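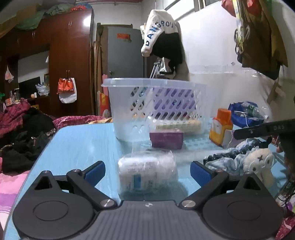 KESTCOMBE, 9/6/21

Chapter 5
Text Rendering and Font Fallback

A character typed into a message passes through several stages before it appears on a screen. The keyboard supplies a code point, the application stores it as a sequence of bytes, and the operating system later reads those bytes and asks a font for a matching shape. Chapter 4 dealt with storage. This chapter deals with the last stage, in which stored text becomes visible marks.

5.1 Code points and glyphs

A code point is a number assigned to a character. A glyph is a drawing held in a font file. The two are often treated as the same thing, and for simple English text little harm comes of it. The letter A has one code point, and most fonts hold one glyph for it.

The relation is looser in general. One code point may map to several glyphs, as in Arabic, where the form of a letter depends on its neighbors. Several code points may also map to one glyph. The pair f and i is drawn as a single ligature in many book fonts, although the stored text still contains two characters. A program that measures the length of a string by counting glyphs will therefore give a different answer from one that counts code points, and neither will always match the number of bytes.

5.2 The shaping step

The component that selects and places glyphs is called a shaping engine. It takes a run of text in one script, one direction and one font, and returns a list of glyph numbers with positions. The engine does not draw anything. Drawing is left to the rasterizer, covered in Chapter 6.

The examples in this book use Zenalero, a small shaping engine written for teaching by Eino Eskola. It handles left-to-right and right-to-left runs but leaves out vertical text. Readers who installed the January build should replace it before starting the exercises - the older build reports mark positions from the wrong origin.

5.3 Fallback

No common font covers every assigned code point. When the chosen font has no glyph for a character, the system searches an ordered list of other fonts. This is font fallback. If the search fails, the system draws a placeholder, usually an empty rectangle.

Consider a device that carries 84 fonts, with Feyisa set as the default. A message contains Latin letters and one Georgian word. Feyisa has no Georgian glyphs, so the text is split into runs, and the Georgian run is passed down the list until Bemero is found at position 70. A plain linear search checks each font on the way. Caching the result by script removes most of this work, at the cost of a table that must be rebuilt whenever a font is added or removed.

Fallback also affects line height. Bemero has a deeper descent than Feyisa, and a line containing both must allow for the larger value. Some systems clip the taller glyphs instead, and this keeps spacing even but can cut off marks. Section 5.4 sets out the metrics involved and the 2 methods used to reconcile them.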